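Robotics club, end of term dump

20 December 2025

Quick one, bus is in a bit and I promised the club I'd get this up before break. Sorry for the mess, typing on my phone.

So. The Hokow kitchen challenge. Simulation only this year, no hardware, and our team (team Kudon, don't ask, we voted at the end of a long night) is in the sink track. Task is simple to say: get the food out of the basins, put it on the counter, don't fling anything. Simple to say!

We're running everything in Plevaro, which is the simulator the competition gives you. It loads slow on the lab machines and fine on my laptop for some reason. Every episode starts with a reset, the reset picks a few objects and drops them in the sink or on the counter. Then the policy gets its turn. We've got 1,527 resets saved as of last night and I've been going thru them by hand to see what kind of stuff we're really asking it to do. Eyes hurt.

What I learned so far: round things are bad. Anything that sits near the drain is bad. Long things are fine until they aren't, because the grasp code wants the middle and the middle isn't always where there's room for the wrist. And stuff up against the divider is a pain from the near side, the planner comes in too low every time.

Two starts from the same kitchen. Red ball by the drain in the first, baguette next to the strainer in the second.
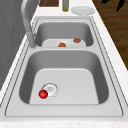
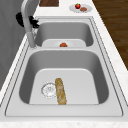
What's working

The detector, mostly. It finds the bread every time, big easy shape. The tomato on the plate in the far basin is harder, you lose part of it behind the divider from this angle, and the box comes out tiny. We added a second view last week and that helped a lot. Small brown food on pale steel is ok too, better than I thought it would be.

Also the reset script finally stops putting things inside other things. That one took forever. Was a single sign error in the height offset. Of course it was.

What's not

The ball. Policy touches it, it rolls, policy goes back to where it used to be. Over and over. We trained on 738 demos and hardly any have a ball in them so I guess fair enough. Plan is to collect 455 more over break, heavy on round stuff, if people will sign up for slots. Sheet is pinned in the channel. PLEASE sign up.

Plates too. Should the plate count as a thing to clear or just a thing that food is on? Rules say one thing on page 2 and something else in the FAQ. I emailed the organizers, no answer yet. For now we leave the plate alone.

The Salehi branch is still broken, don't pull from it. I'll merge the good parts when I'm home and have real internet.

Next deadline is in February, video plus code plus a short writeup. Somebody needs to start the writeup and I already did the last one so it's not me lol.

Ok bus. Lab key is back in the drawer, heater is off, I left the long run going on the corner machine so dont shut it down.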